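The case against the bare table

Every few years somebody decides we have all been treating our furniture too kindly. The latest fashion is the naked tabletop: no cloth, no mats, no varnish you could name, just pale wood and good intentions. The Grotenis catalogue for January has 22 tables in it and I could not find a tablecloth on any of them. The prices start at £269 and climb to £865, and the word "honest" comes up far too often for my liking.

I grew up with a table that wore oilcloth from breakfast until bedtime. It was ugly and you could spill gravy on it. When I replaced it with a pale one from Cornwood, the man in the shop told me the wood would "age with the family". I have heard the same said of leather sofas, and what it means is stains.

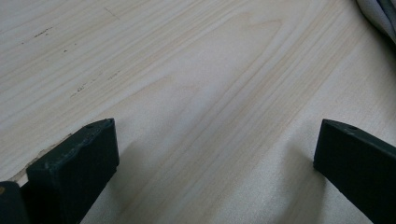

My quarrel is with the idea that a surface should be admired before it is used. I'll grant that pale wood is pleasant to look at. A grain that rises into a long arch, like a church window laid on its side, has more to say for itself than any printed pattern. But would you put a hot casserole on it? I wouldn't, and so I hover over guests with coasters.

Defenders say you simply oil it. Zunedel sells a tin for £20 and the label asks for two thin coats and a night's rest, during which the family presumably eats standing up. I did it once. I am not persuaded that anyone does it twice.

So the oilcloth is coming back. It has lemons on it, it clashes with the chairs, and the children can do their painting on it without a lecture from me.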